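Ticket: Jalter wrist camera kit, trial unit
Status: open, waiting on supplier
Raised by: Gwenllian Craddock
Supplier contact: Hakim Yeoh, Sonditz

November, 09:40
The Sonditz leaflet says the Jalter kit will pick from "any normal household corner" with no setting up. We have had it on trial for the Asamau flat and I would like to know whose corner they used. Out of 80 tries it finished 76 on the bare table and 2 in the corner by the ledge. The first number is in the leaflet. The second is not.

10:15
Hakim asks for firmware version and whether the lens was wiped. Version 7, and yes. He also asks whether the focus setting is on "near". It is, and I tried "far" as well. Same error both times: TARGET LOST, arm goes home.

11:30
Ran the calibration sheet again at his request. Passed. It has passed every time, so I am no longer sure what it tests.

13:05
Hakim's next idea is that the room is too dark. I moved a lamp in and repeated the run. TARGET LOST. He then suggested clearing the corner, and I pointed out that a cleared corner is a table.

14:20
Sent him a still from the wrist camera. The brown wooden rod is nearest the lens and has soft edges even so, and the two black boxy things behind it are smeared. I couldn't read a word on anything. If the software is choosing a grip from this, I'd want to hear how.

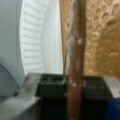

Josefien Schouten: We had the same error on our Jalter and were told light, then lens, then firmware. Ask them for the shortest distance the camera can focus at. It took us three emails to get a figure, and it was longer than the reach they advertise.

15:10
Asked exactly that. Hakim will "check with the product team". I have asked for the answer in writing before the trial ends, and for the corner results to be added to the quote. Not paying for the service plan until then.

Ticket stays open.

Contact the helpdesk | © Henríquez Trials Desk | Back to top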